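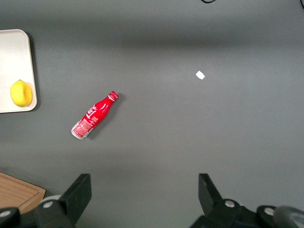
A lemon on a tray. Citrus prices in the county are up again this spring.

Lemon prices squeeze Sallel food stalls

2 May 2023

Food sellers at the Sallel street market are paying more for lemons than at any time since the market moved to its present site, and several have raised the price of a cup of lemonade to cover it.

A standard carton from Zaidi Produce, the wholesaler that supplies most of the stalls, went up by 27 percent between October and the end of last month. Zaidi said frost in the growing areas cut the winter crop and that trucking costs have not come down. The company does not expect prices to ease before early summer.

The market has 552 licensed stalls and carts on its books, though many trade only on weekends. Lemonade, iced tea, and grilled fish sellers have been hit hardest. One stall near the north gate has taken fresh lemonade off its board and is selling bottled drinks for now. Others have cut the size of the cup and left the price alone.

Shoppers have noticed. Loose lemons at the fruit stands are now sold one at a time, where a bag used to be the usual way to buy them. Two of the larger stands have put limes at the front of the display – they cost less at the moment and come from a different supplier. 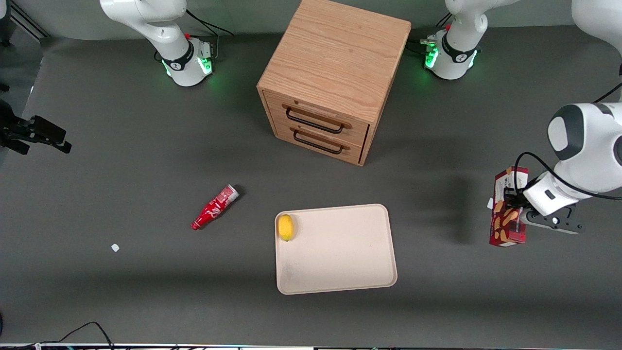 The Sallel Market Office is advising stallholders to buy together and to keep less fruit on hand. Under a plan worked out with Zaidi, sellers can put in a joint order by noon and collect it the next morning from the loading bay on Daketti Road. The office also wants smaller stalls to get their stock out of the heat and off the counter. A wooden cabinet with two drawers, like the one on the gray work surface, will do for paper goods and utensils, it says, and leaves the cooler free for fruit. Sellers who have no cooler can rent shelf space in the cold room behind the loading bay.

So far 706 cartons have been bought through the joint order, which began in March. The saving per carton is small, but the office said it has helped sellers who could not meet the wholesaler's minimum on their own.

Starnow Foods, which runs the covered hall next to the market, said it would hold lemon prices in its own store through the end of the month. It has no plans to sell to stallholders.

The market office will review the joint order in June. Stallholders who want to sign up can do so at the office by the south gate, open from 8 a.m. to 2 p.m. on market days. They should bring their license number and a rough idea of how many cartons they use in a week.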